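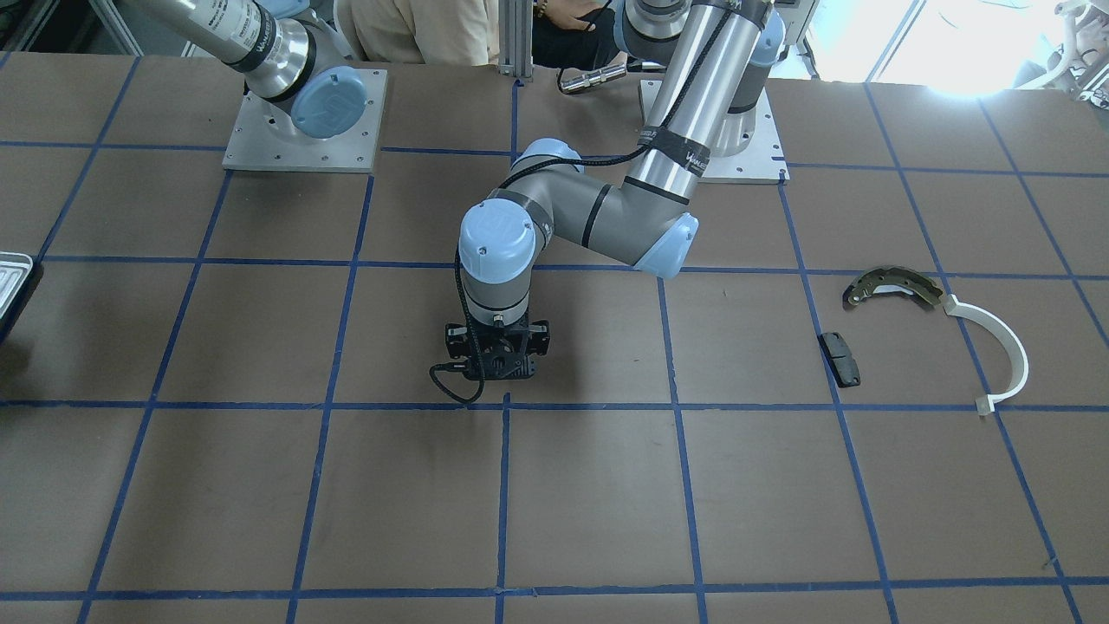

Brake shoe, small pad and white curved strip on the grid table, Monday.

Monday, bench notes, continued from the torn-out page

Birthe wants the grid to become the standard way we lay out parts before measuring. I said I'd write down what I think of it after using it properly, so this is that.

The idea, as she put it: brown paper over the whole top, blue tape in squares, every part gets a square, and the square goes in the book beside the part number. Then whoever picks the job up next knows what came from where. Fine as far as it goes. My objection is that we had the same thing with trays and labels, and the trays had sides.

Parts on the table are from the Dernance lot. The shoe is a nuisance to place. It's curved, so it sits at an angle whatever you do, and it has no interest in staying inside a square. I don't see how you write down one square for it. Golshifteh suggested going by the middle of the arc, which is sensible until two people disagree about where the middle is. Same complaint about the white plastic strip, only worse. The small flat pad is the only one of the three that suits the system, and I suspect the system was thought up with a pad in hand.

Lining on the shoe: the supplier sheet from Eyvindsson gives the part as 723 and the pad as 735. The old sheet from the Tiltotdale store has the shoe as 173. I don't believe either until I've seen the numbers on a box. Have written "723 (?)" in the book. If anyone rubs out the question mark, please put your initials next to it.

Now the tape.
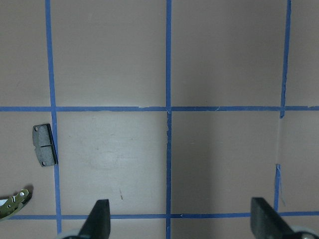

I asked for lines we could measure from and I don't think we've got them. Ordinary painter's tape, put down by eye, is good for saying "that square, not the one next to it" and not much more. One line on the right has a break in it and starts again a bit to the left. Which half is the line? Golshifteh says it makes no odds because we only need the square. Then we should stop writing distances from the tape in the book, as somebody did twice last month. I've crossed both out. A steel rule laid along the real table edge would take half a minute.

There's also a loose sliver that wants trimming before it sticks itself to something. I had a go at pressing down the frayed bit near the middle with a thumbnail and I'm not convinced it will hold. Paper and tape together is a poor marriage anyway: pull the tape to straighten it and I'd expect the paper to come too. Birthe says the Drerkodska people use theirs for months like this. Maybe they do. I'd like to see their table after a week of brake parts.

In favour, to be fair to her: brown paper is cheap, you can pencil on it, and a dark pad shows up well enough against it. I would keep the paper. It's the squares I'd argue about.

Left on the back page by Golshifteh, with my reply:
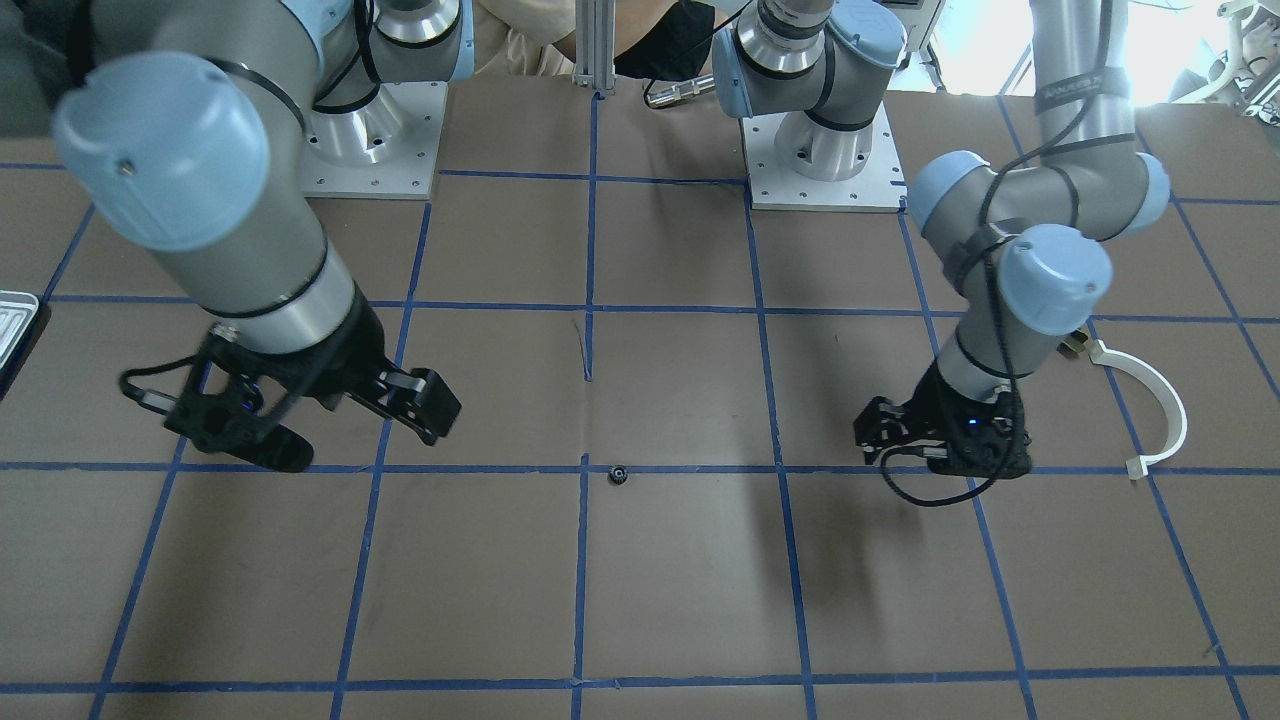
Do we have to re-tape the whole table if one line is out?

Only the bad line. Lift it slowly, lay the new one against a straight edge, and check the squares on both sides before any part goes back down. If the paper tears, patch it from underneath and mark the patch in pencil.

Still to do: find a box with the shoe number on it. Ask Birthe what we do about parts bigger than a square. Order tape, the 30 mm if they have it, though I'd sooner spend the money on trays.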